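Skate night is back at Prerside, and what a turnout!

We had 74 skaters through the gate for the first evening of the winter longboard series, which is the most we've had since the path along the river was resurfaced. The new asphalt is lovely stuff. You can hear the difference before you feel it, and the long left-hander below the footbridge finally rolls the way it should — no more stepping off to walk round the patched bit.

Abla Rizk took the downhill sprint on her old Deltar drop-through, with Ívar Hedegaard half a board length behind and grinning the whole way. Ívar had only put his new bushings in that afternoon and reckons he'll go a bit softer at the back next time. In the juniors, Wanda Gajewski linked 33 pumps without a foot down, then went straight back up the hill and tried for more.

Plenty of you were keen to try the Jitodari demo boards, especially the short one with the kicked tail. It's a lively little thing, a bit nervous at speed but so much fun through the cones. Urszula Bielecka has the sign-up sheet if you'd like a longer go in July. Bring your own helmet, please, and gloves if you plan on sliding.

The sausage sizzle and raffle brought in $835 for the lighting fund. Thank you to everybody who bought a ticket, and to Stanisława Grabowska for eight trays of honey slice, all gone by half past seven.

Next session starts at 6 pm, same car park, colour-coded bibs again for the relay.

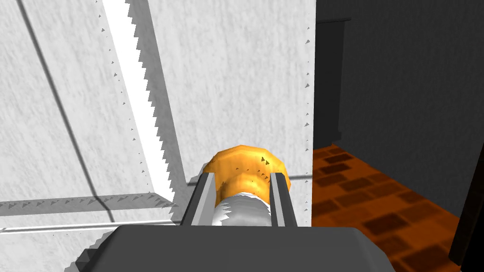 Wheel swap table

Drop spare wheels and bearings at the gate with your name on the bag. Softer wheels are always in demand.

Contact the newsletter editor | © Prerside Longboard Club | Back to top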